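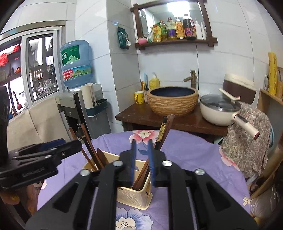
How to wash a printed cotton tablecloth and keep its colours

I bought my first printed cloth at the market in Istport, and after one hot wash it had shrunk and the flowers were pale. Now I do it like this.

Shake the cloth outside. Put a little liquid soap on any grease and leave it for 20 minutes. For wine, use cold water first - hot water makes the stain stay.

Turn the cloth inside out, fold it loosely and wash it alone on a gentle programme, at 30 degrees if the label allows. Half of the usual powder is enough. I do not use softener.

Hang it in the shade over 2 lines, so that the middle does not pull down. In May mine is dry before lunch.

Iron it on the back side while it is still a bit damp, from the centre to the hem. If you must store it, roll it on a cardboard tube - folds become lines which are difficult to remove.

Quentin Lecomte, Mornwood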